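# The Trouble With Orange

I have been told, by people whose palates I respect, that I'm going to come round on orange wine. They've been saying it since the first cloudy bottles turned up on the lists of restaurants where the chairs don't match. I've now spent most of April trying to come round, and I'd like to report where I've got to.

For anyone who has managed to avoid it, orange wine is white wine made as if it were red. The grapes are pressed late, so the juice sits on the skins for days or weeks or, in some cellars, half a year. It picks up colour and grip. Done with care, it can be lovely. I've had a Friulian ribolla that I would happily drink every Sunday until I die. The trouble is the rest of them.

My guide for the month was Hanna Pasichnyk, who runs a small import business called Dredis and brings in more skin-contact wine than anyone else I know. She has a saleswoman's patience and a chemist's vocabulary, and she let me taste through her range over two long afternoons at her place. We started with Histo, a pinot gris the colour of weak tea. Eight days on skins, no fining, no filtering. It smelled of bruised apple and a little of nail varnish.

"That's volatile acidity," she said. "A touch of it lifts the fruit."

A touch of it does. This was more than a touch. When I said so, she told me the wine was still settling after its journey and would be different in June. I have noticed that natural wine is always about to be different in June. If it's fizzy when it shouldn't be, give it air. If it tastes of mouse cage at the back of the throat, you drank it on the wrong day. I can think of no other thing costing £28 that gets so many second chances.
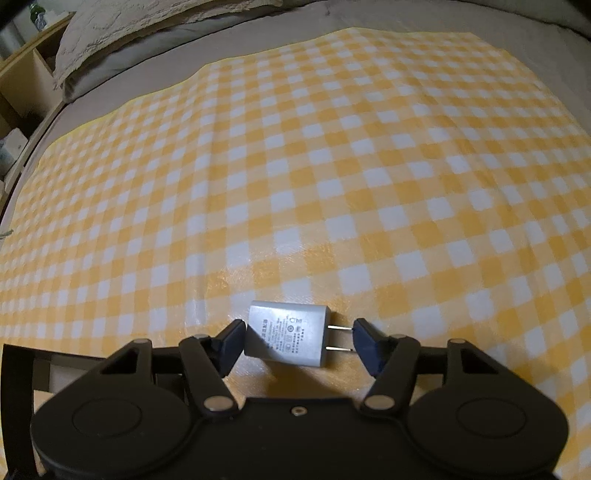 *A white USB power adapter on a yellow and white checked cloth.*

The second bottle was harder to dismiss. Semeniuk is made by a family of that name from grapes I couldn't pronounce and won't attempt to spell. Three weeks on the skins, then old barrels. It had dried apricot, black tea, a bit of orange peel, and a chewy finish that wanted roast pork. I drank a whole glass and then asked for the bottle back. So my complaint isn't with the method.

It's with the talk. The back label of Semeniuk says the wine was "listened to, never made", and I'd like somebody to explain what that means. Somebody picked the fruit. Somebody decided it should stay on its skins for three weeks and came in to push down the cap. Somebody washed the barrels, I very much hope. Pretending that wine happens by itself is rude to the people with sore backs, and it gives cover to the ones who let a tank go wrong and bottled it anyway.

I put this to Ottilie Wyss, who has made wine in a cold valley for most of her working life and has no stake in anyone's movement. She does one orange wine, Wusari, and made 308 bottles of it last year.

"I add sulphur before bottling," she told me over the phone. "Very little. Then customers ask if it's natural and I say I don't know, is it? Some of them put it back on the shelf."

I asked if she'd ever thought about leaving the sulphur out.

"I did it for 2 vintages. One was beautiful and one I poured down the drain."

She wouldn't guess how many of her neighbours would have poured it away.

Wusari, by the way, is very good. It's clear, for a start. It tastes of quince and hazelnut, with enough tannin to stand up to a hard cheese, and the second glass tasted like the first. I opened the bottle on a Friday and finished it on the Sunday and it hadn't fallen to bits.

Would I order orange wine in a restaurant without tasting it first? No. I'd ask for a small pour, and I'd send it back if it smelled of vinegar, whatever the waiter said about the moon. Pasichnyk thinks this is narrow of me. She has promised to send another bottle of Histo in June, and I've promised to open it.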